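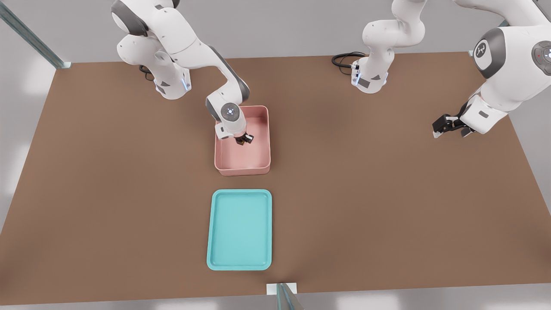

The Wunby Voter Guide is a printed and online guide to the candidates in this year's local and state primary, and the Dervishi Fund has paid for most of it since last October. This report covers the work up to April 2018. The guide will go to homes in Ondia and Vasel ahead of the primary, with one section for county offices and another for the state legislature. Readers of our last guide told us they had trouble finding the right section, so this one is color coded. County pages have a pink band along the top, and state pages have a light teal one. Ballot questions are printed on plain white.

Candidate questions

We sent the same written questions to every candidate who filed. There are four questions for county races and a longer set for the legislature. Answers are printed as received, with no corrections to spelling or grammar, and are cut only if they run past the word limit. Candidates were told this in the first letter.

Replies from the county candidates came in on time for the most part. The legislative races have been slower. Several campaigns asked to see what their opponents had sent before they would answer, and we turned that down. Two campaigns in the Vasel district have said they will not take part. Their names and offices will still appear, with the line "Did not respond to our questions." One of them objected to the wording, and we have changed it to "Declined to answer," which both have accepted.

The question on road funding had to be rewritten. As first sent, it described the county levy as a new tax, when it is a renewal of the current one at the same rate. We sent a corrected version and gave everyone an extra week.

Printing and delivery

The print order is for 3,000 copies: 2,000 for Ondia and 1,000 for Vasel. We had planned an even split, but the clerk's office gave us updated household lists and Ondia has grown more than we had assumed. The printer held the quoted price on the condition that we deliver final pages ten days earlier than first agreed. That takes away most of the time we had set aside for proofreading.

Copies will be mailed to homes first. What is left goes to the libraries, the senior center in Ondia and the laundromat on the highway in Vasel, where the last guide went faster than anywhere else.

Forums

The Ondia forum on the county commission race was held in the high school cafeteria. All the candidates came. The format was short opening statements followed by written questions from the audience, sorted by the moderator. It ran long, mainly on the question of the landfill contract, and we had to drop the closing statements. For the Vasel forum we will cut the opening statements in half and keep the closings.

The Vasel date is still open. The grange hall is free on the evening we wanted, but it conflicts with a school board meeting that a good part of our audience would otherwise attend. We are waiting on a second date – the hall has promised an answer shortly.

Website

The online guide has the county races in it now. Visitors can type in an address and get the list of races on their ballot. The lookup gave wrong results for a group of addresses along the Ondia town line, where the precinct map we were using was out of date. We took the lookup down for a few days, loaded the current map from the clerk, and put it back up with a note asking people to check against their sample ballot.

A Spanish version is under way. The county pages are translated and being read over by a second translator. The state pages depend on the late replies described above.

Budget

Spending is in line with the approved budget except for postage, which is higher because more copies are going by mail to Ondia. We ask the Fund's approval to move money from the forum line to postage to cover the difference. The forum line has room, as the school did not charge us for the cafeteria. No additional funds are requested.

Work remaining

Final pages to the printer
Second forum, Vasel
Spanish state pages online
Reader survey card, to be bound into the back of the guide

The survey card text is attached for comment. Please send any changes before the pages go to the printer.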